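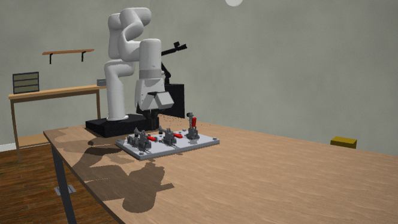
How to Set Up a Fixed-Point Plot for Tracking Dryland Vegetation

Last updated January 12, 2026

A fixed-point plot is a marked piece of ground that is measured the same way every year. It shows whether plant cover on grazed or wind-exposed land is rising or falling. The steps below follow the layout used at the Haruna and Cikwood sites and need two people.

What you need

Measuring tape, 20 m
Steel stakes, 2 per line
Hammer
Thin rod for point readings
GPS unit or phone with a GPS app
Record sheets and pencil
Camera

Step 1. Choose the location

Pick ground that matches the larger area in slope, soil and plant type. Stay well clear of roads, wells, animal pens and fence corners. Trampling near these is heavier than on open range and will skew the readings.

Step 2. Mark the line

Drive the first stake until it holds firm. Run the tape in a straight line to 20 m and drive the second stake. Pull the tape tight and keep it as close to the ground as the plants allow. Record the coordinates of both stakes and the compass bearing from the first to the second.

Lay out three lines per plot, parallel to each other and across the slope. On flat ground, set them at right angles to the main wind direction.

Step 3. Take point readings

Start at the first stake. Lower the rod straight down at each reading point and write down what it touches first: live plant, litter, stone, crust or bare soil. If it touches a live plant, note the species or a field code. Do not move the rod to hit or miss a plant.

A plot on the standard Tristov sheet has 264 readings, 88 on each line. Spacing is printed in the left column.

Step 4. Take the reference photos

Stand at the first stake and face the second. Hold the camera at chest height and include the far stake. Repeat from the other end. Use the same lens setting every year – a change in zoom makes the photos hard to compare.

Step 5. Work out percent cover

Divide the number of live plant readings by the total, then multiply by 100. With 66 live plant readings out of 264, cover is 25 percent. Do the same for bare soil. Keep the lines separate in the record as well, so that a damaged line can be dropped later.

Step 6. Repeat

Return at the same growth stage each year. At low elevations this usually means late March. Note recent rain, grazing and any missing stakes before starting. Replace a missing stake from the recorded coordinates and bearing, and write the change on the sheet.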